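The Case for Keeping the Bad Takes
By Zdenka Shehu
Mar 17, 2022

Most teams that teach robot arms by example throw away a lot of what they record. An operator guides the arms through a task, the arms drop something or miss a grip, and the recording is deleted before anyone looks at it. I think this is a mistake, and I made it myself for most of a year.

At Stiswood we set out to collect 500 recordings of one job: moving play fruit and vegetables between a table and a colander with two arms. A child can do it without looking. For a learning system it is hard enough, because the pieces roll and differ in shape, and a grip that suits a long piece does not suit a round one.
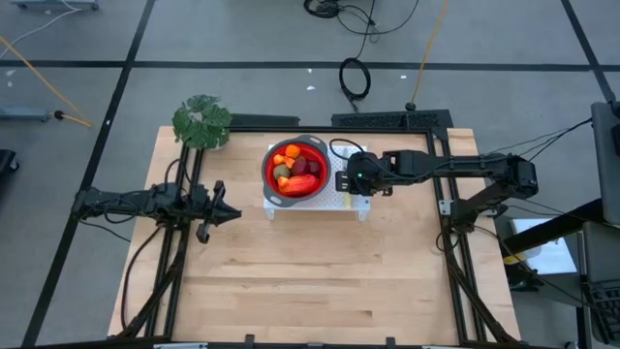

By July we had 413 recordings marked as good. We trained on those alone. The arms did well when everything went to plan. When a piece slipped, they carried on to the colander and opened over it with nothing in the fingers. They had never been shown a slip, so they had no idea what a person does after one.

The remaining recordings were gone. We had to go back and collect again, this time with a rule that operators could not erase anything. If a piece fell, they were to pick it up and continue. That second round gave us 172 recordings, many of them slow and ugly to watch. I would not trade them for the first batch.

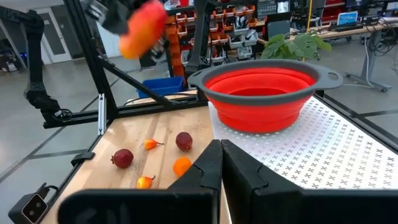
Two-arm fruit task, from a camera near the gripper.

The usual argument against this is that a system copies what it sees, so poor examples produce poor work. There is something to it. A recording in which the operator gives up halfway teaches very little, and we label those and leave them out of training. But a fumble followed by a recovery is a complete example of a skill, and it should be treated as one.

The other argument is cost. Storage costs money and labeling takes hours. Porkex, which supplies our labeling software, charges by the recording, and I have had that talk with our finance people more than once. My answer is that we paid for operator time twice on the same task, and that cost more than the labels did.

I would also ask managers to stop ranking operators by how many clean recordings they turn in. We did that too. People learned to place the fruit where it was easiest to reach, and the numbers went up while the data got worse. We now set the starting layout for them and change it every 2 recordings.

Our next task is folding towels, at the Orurport site. The delete button has been taken off the operator's screen.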